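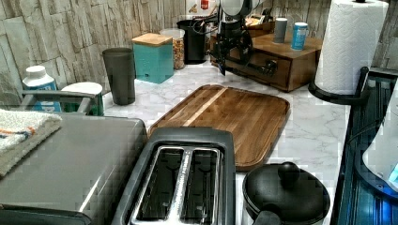
Irén reckons the board should live upright against the wall, on its long edge, and that we'd get a third of the worktop back. I tried it for a morning in September and I can't agree, though I see her point. It slid every time the drawer was pulled. So it lies flat again, in the middle, with the toaster in front of it, and I'm rather pleased with how well that works!

Notes on the corner as it stands, before I forget what we decided.

Board. I love this thing. The grain runs diagonally and the raised rim catches nearly all the crumbs, so toast goes from slot to board to plate and the marble pattern stays clean (crumbs vanish into those grey veins, you only find them with your sleeve). Wipe with the grain, then oil. I did two thin coats of the Waltwood oil last time, 21 hours between them, and it came up a lovely warm brown — much better than the single thick coat in spring, which stayed tacky for ages. Csenge, if you're reading this, the tin is under the sink and the rag must NOT go back in with it. Lay it flat outside to dry.

Toaster. Slots running front to back as you face it. Dario wanted them sideways, but then you're reaching over the hot top for the second slice. Setting 5 for the dense rye, lower for anything white. The silver plate on top shows every fingerprint, so a dry cloth at the end of the day, please. Crumb tray: still no agreed turn. I did it this week and got enough out to bread a cutlet.

Black pot. To the right of the toaster, lid on. I had my doubts about it being so close, but it's the handiest spot for soup on the days when everyone eats standing up. Handle in over the counter at all times. Dezső caught it with his hip again, no harm done, lid stayed on.

Wooden box. Best thing we've brought in all year! Drawer for the small stuff, flat top for whatever you've just put down. And there's the trouble, of course: the top is now cup, can and assorted bits at the back by the wall. I propose cup stays, the rest gets cleared each evening. The drawer was sticking at the left runner. Rubbed a candle stub along both sides and it runs like a dream. Would like to try the same on the drawers in the back room.

Towel. Striped one goes over the corner of the big grey appliance on the left, folded, so it's in reach from the board. Florante asked for a hook instead. I have a hook. I don't yet have a wall I'm willing to drill.

Row at the back. Labels next. I cut 32 from the roll of Drulteck tape and almost half of them lifted at the corners overnight, so I want to try again after wiping the containers down with spirit first. If that fails, string and card.

To do: more oil, new sponge, ask Csenge where the bread knife went.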